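The Long Table at Brarlow

The old button works in Brarlow has been many things, and for most of my childhood it was simply the big brick place you weren't supposed to climb. So I was tickled to find myself there in December, wrapped in a borrowed blanket, holding a paper cup of plum tea and listening to a man recite the names of rivers in the dark.

The man was Csaba Győri, and the rivers were the opening of Cullier, the performance project he has been putting together with the Veres company for the past 2 years. It takes its name from a ferryman in a story his grandmother used to tell, who carried people across for free as long as they left something behind on his boat. A comb would do, or a song, or a secret. Győri (who talks with both hands, and knocked over my tea doing it) has been asking people in town to do much the same. So far he has 319 of these small offerings, most of them recorded on tape in kitchens and on front porches, and he told me he still can't choose between the woman who whistled and the boy who explained, at great length, how to catch an eel.
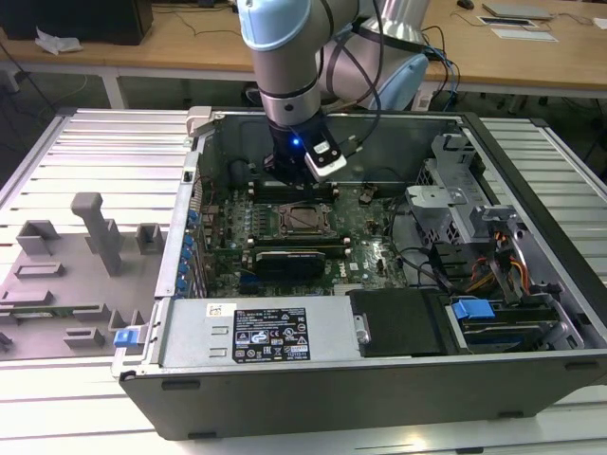
A robotic arm over the open computer tower, lying on its side on the workbench.

Evenings begin at the long table on the ground floor, where everybody sits down together whether they know each other or not. There's soup, and there's bread, and somewhere between the two a voice starts up behind you and you realize that your neighbor has been one of the performers all along. Mine was a retired bus driver named in the program only as "Third Crossing," and she sang so softly that the whole room leaned in her direction, me included, with my sleeve in the butter.

After that you climb the stairs, slowly, in the near dark, to the loft where the river is. I won't spoil the river. I will say that it took 2000 yards of secondhand curtain lining, all of it stitched by hand, and that I stood in front of it for a good deal longer than I meant to.
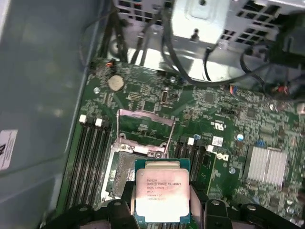 An Intel Xeon processor held above its open socket.

Not every piece of it works yet. The middle section wanders, and one long speech about tolls had the fellow next to me checking his shoelaces. Győri knows it and seems cheerful about it; he says he'd like the thing to stay a bit loose until spring. The next public crossing is on 2020-01-31, with room for 200 people, and tickets are on sale at the Roltix counter by the market hall. Wear thick socks, and bring something you wouldn't mind leaving on a boat. I left a bus ticket and half of a lullaby, the only half I could remember.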